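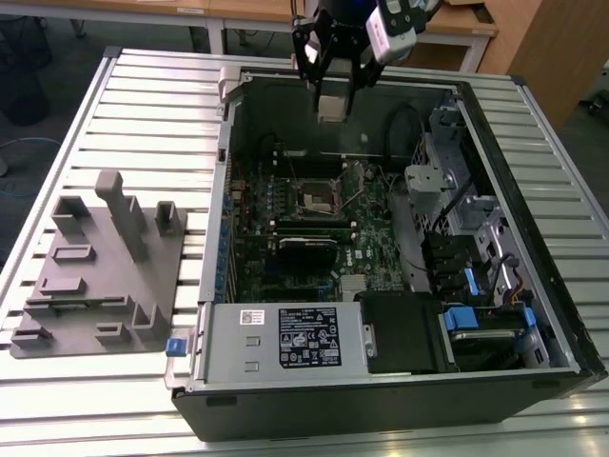 4.2 깃발 파일의 개정 이력과 별의 각도

분석 대상은 공개 도판 저장소 Wurton에 올라 있는 Grerkville 지역 깃발의 SVG 파일 23점이다. 깃발은 대체로 단순한 도형의 조합이므로 개정 이력도 단순하리라 예상하였으나, 이 예상은 첫 파일을 열고 오래가지 못했다. 업로더들이 남긴 편집 요약은 대부분 한 줄이고, 그 한 줄의 절반은 이전 업로더의 색감에 대한 유감 표명이다.

개정 사유는 색상값 교체, 도형 배치 수정, 경계선 정밀도 개선, 코드 정리로 나누어 부호화하였다. 마지막 범주는 화면상 아무 변화가 없는 개정을 가리킨다. 렌더링 결과가 이전 판과 완전히 같은데도 "훨씬 나아짐"이라는 요약이 붙은 경우가 있어, 부호화 과정에서는 요약문을 참고만 하고 실제 경로 데이터를 비교하여 판정하였다. 요약문을 그대로 믿었다면 이 절은 훨씬 짧고 훨씬 낙관적이었을 것이다.

가장 다툼이 잦았던 것은 Ifans 시 깃발이다. 호를 따라 놓인 오각별을 두고 일곱 차례 개정이 이루어졌으며, 그중 두 차례는 직전 판으로의 단순 되돌리기였다. 쟁점은 별의 꼭짓점이 모두 위를 향해야 하는가, 호의 중심에서 바깥을 향해야 하는가였다. 시 조례는 별이 "보기 좋게" 놓인다고만 규정한다. 양측 모두 이 조항을 자기 쪽 근거로 인용하였다.
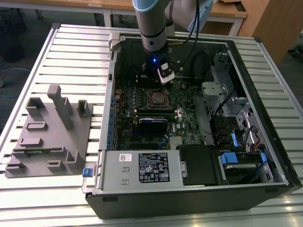
벡터 원본과 래스터 미리보기의 차이는 이 논쟁을 한층 길게 만들었다. 저장소는 SVG에서 여러 너비의 PNG를 자동 생성하는데, 작은 미리보기에서는 별의 기울기 차이가 안티에일리어싱에 묻혀 거의 구별되지 않는다. 그럼에도 토론 참여자 상당수는 미리보기를 확대한 화면을 증거로 제출하였다. 확대해서 얻을 수 있는 정보는 원본 형식에 달려 있다. 그림 2와 같은 사진에서는 검은 하우징 위의 작고 밝은 파란색 LED를 아무리 키워도 더 큰 픽셀 덩어리가 될 뿐이며, 메인보드의 자잘한 부품들도 마찬가지다. 반면 깃발의 별은 좌표로 기술되어 있으므로 어느 배율에서든 각도를 다시 계산할 수 있다. 토론 문서에서 실제로 좌표를 계산한 의견은 드물었고, 그 의견에는 답글이 달리지 않았다.

렌더러에 따른 편차도 확인하였다. Carkine 렌더러는 테두리 두께를 정수로 반올림하는 설정이 기본값이어서, 국경선이 가는 파일일수록 결과물이 눈에 띄게 굵어졌다. 경계선 개정의 약 2할은 이 기본값을 원본의 결함으로 오인한 데서 비롯된 것으로 보인다. 원본의 선을 가늘게 고치면 다른 렌더러에서는 선이 사라지고, 이를 발견한 다음 업로더가 선을 도로 굵게 고친다. 이러한 왕복은 편집 요약에 각각 "수정"과 "수정"으로 기록되어 있다.

색상값의 경우 공식 규격이 인쇄용 색으로만 제시된 깃발이 많아 변환 경로에 따라 값이 갈렸다. 변환표를 밝힌 업로더와 밝히지 않은 업로더를 구분하여 다음 절에서 다룬다.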